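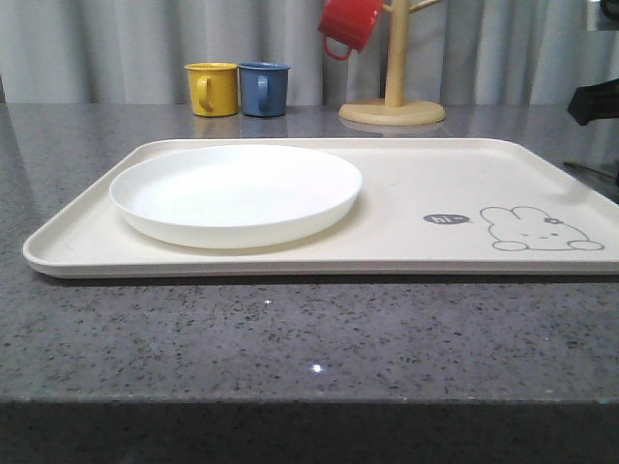 What do you keep a tray on the counter for in a small kitchen?

Carrying food to wherever you are going to eat it, and marking off a part of the counter where nothing else gets put down.

---

I moved to Stesham in October, into unit 137. The apartment is 390 square feet and the kitchen doesn't have a table. A few people asked how I set up the counter, so this thread is about that. Mostly plates and cups.

---

The tray is cream plastic with rounded corners and a low rim. A rabbit is printed on the right side, lying down, with a flower on its head and a speech bubble that says "hi~". I bought it for the size. I like the rabbit fine.

---

Size was the hard part. Most trays I looked at were made for two mugs and a cookie. I wanted one that could take a dinner plate and still have room next to it for a cup and a bowl. Measure your counter first, and then measure your doorway with your elbows out.

---

It came from Juketholm, the housewares store behind the bus station. They keep the trays with the baking sheets for some reason. I walked past them on my first visit and went home with a dish brush.

---

Before this I had a wood tray. It looked good for a year. Then the varnish went cloudy where I set hot mugs down, and one corner started to lift. Plastic isn't as nice to look at but I can wash it in the sink with everything else.

---

A matte surface hides scratches better than a shiny one. It does hold on to tea stains. Baking soda and a wet cloth, leave it ten minutes, wipe. Don't use the green side of the sponge, especially over anything printed.

---

Weekday breakfast goes like this. Tray down, plate on the left, cup on the right once it's full. I make the food at the stove, bring the pan over, and plate it there. Crumbs and drips land on the tray.

---

Then I carry the whole thing to the desk by the window. Afterward I carry the whole thing back. It saves a second trip for the butter, and I don't find a knife on the desk at noon anymore.

---

Plates. I use plain round white ones with a shallow raised edge. The maker is Navickas, and the box says 203 mm, so 8 inches. That is between a salad plate and a dinner plate. It holds two eggs and toast, or a normal helping of pasta if you don't pile it.

---

I had full-size dinner plates before. They didn't fit in the cabinet here with the door shut. I gave them to my neighbor Nanami Higuchi, who has deeper shelves and three kids.

---

A shallow edge is enough for sauce. It isn't enough for soup or anything with a lot of broth. I have bowls for that. I tried to get by with one kind of dish for everything and gave up after a week of lentils.

---

Cups. Yellow, blue and red. The yellow is a mustard color and the blue is a grayish one. I bought them as singles from the open shelf at Juketholm, where you can mix colors.

---

Different colors turned out to be useful when I have company. You remember you had the red one. With matching cups I used to end up washing extra because everyone lost track of theirs and took a new one.

---

They're small. If you like a big coffee you will be refilling. I drink tea and let it go cold if there's too much of it, so small works for me.

---

The mug tree is light wood, a round base and a pole with short pegs. It stands at the back of the counter. I put it there because the cabinet over the sink only has one shelf I can reach without a stool.

---

Things to check if you buy a mug tree. First, the base. Push on the end of a peg with one finger in the store. If the whole thing rocks, it will tip when you hang one heavy mug on it.

---

Second, the angle of the pegs. They should point up enough that a handle slides toward the pole and stays. I had a metal one years ago with nearly flat pegs and lost a good cup off it when a truck went by.

---

Third, the handles on the cups you already own. A looped handle hangs well. A tiny one that only fits a fingertip may not go over a thick peg at all. Bring a cup with you. The store won't mind.

---

Dry the cups before you hang them if the tree is wood. Water runs down the handle onto the peg and the wood goes gray over time. I do a quick wipe with the towel. A coat of mineral oil a couple of times a year helps too.

---

The cups I'm going to use next stand on the counter behind the tray, and the rest hang. It's a habit from my grandmother's house, where the morning cups were always set out the night before.

---

The counter is gray speckled granite. It came with the apartment. It hides crumbs very well, and I don't count that in its favor. I wipe it whether it looks like it needs it or not.

---

A smooth tray can slide on polished stone. If yours does, cut a strip of rubber shelf liner and lay it underneath while you're working. Lift it out when you wipe, or you'll get a line of grime along the edge.

---

Where the kettle goes: left of the stove, on its own. I used to keep it next to the cups and the steam got into everything above it. The cabinet door at my last place peeled from it.

---

Things I got rid of during the move and haven't missed: the toast rack, the paper towel stand, the fruit bowl (fruit goes in the fridge drawer or gets eaten), and a set of coasters I never put anything on.

---

One thing I got rid of and do miss: the small wooden board for bread. I cut toast on the plate now and the knife makes a terrible noise. Looking for a thin one that can stand up against the wall.

---

Someone asked about the Ruvus stacking cups. I used them for a while at my old job. They stack neatly, but the top ones stick if you put them away damp, and you need both hands to get them apart. Fine for an office with a big cabinet.

---

Someone else asked if the print on the tray comes off. I don't know yet. I wash it by hand with regular dish soap and keep it out of the dishwasher. The label said hand wash and I took its word for it.

---

Nightly routine, because I got asked about that too. Wash what's in the sink. Dry and hang the cups. Wipe the counter from the back to the front. Lift the tray, wipe under it, put it back. Plate back on the tray if I know I'm having eggs.

---

I skip it when I'm tired. Then the next morning starts with last night's pan, and I eat a banana standing up. That has happened 2 times this week, so please don't picture a showroom.

---

If you have a table, you may not need any of this. A tray takes up counter you could be using for chopping. I chop on the other side of the sink. In a kitchen with only one stretch of counter I'd store the tray on its edge next to the fridge.

---

For guests I put the tray in the middle of the floor rug with the teapot on it and everyone sits around it. Nanami's youngest talks to the rabbit. She says hi back to it each time she comes over.

---

What I'd buy again: the tray, the small plates, the mug tree. What I'd do differently: get one more plate. I bought exactly as many as I thought I'd need and then chipped one on the faucet the first weekend.

---

Adding an answer from the replies. For a chipped plate, if the chip is on the rim and you can feel it with your finger, stop eating off it. Mine is under a plant now.

---

And another one. The tray doesn't smell of plastic. It did for the first day. I washed it, left it by the open window overnight, and the smell was gone by breakfast.

---

Next thing is the drawer under the stove, where the pot lids are. I haven't found a way to store lids that I like. If you have one that works in a shallow drawer, send it to me.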